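Zendcombe wool fair, 2019-07-20

We took the 22 bus from Otance and reached the fair just after it opened. Entry was three pounds.

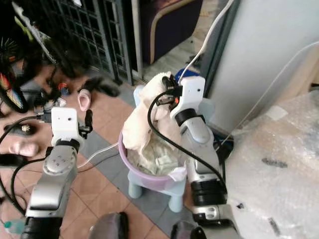

The fleece tent came first. Prices were higher than in March, and the Skatska stall had sold most of its grey by noon.

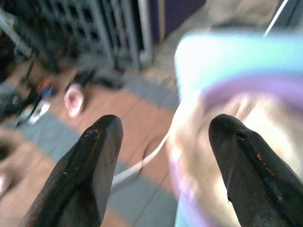

Food and drink

Sukprasert did noodles and iced tea. The queue was long – 17 minutes for two bowls – but it moved.

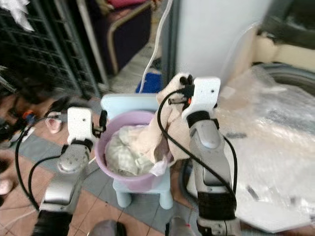 After lunch we watched the spinning contest, then the sheep judging, which ran late. 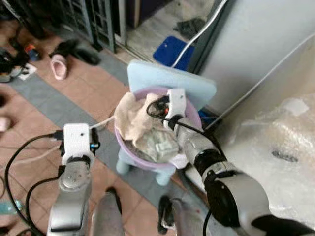 Washing a fleece was the last talk of the day. Keep the water still and don't rub. A round plastic basin like the light purple one is big enough for a small batch, and raising it on a seat saves your back. The last bus leaves at five.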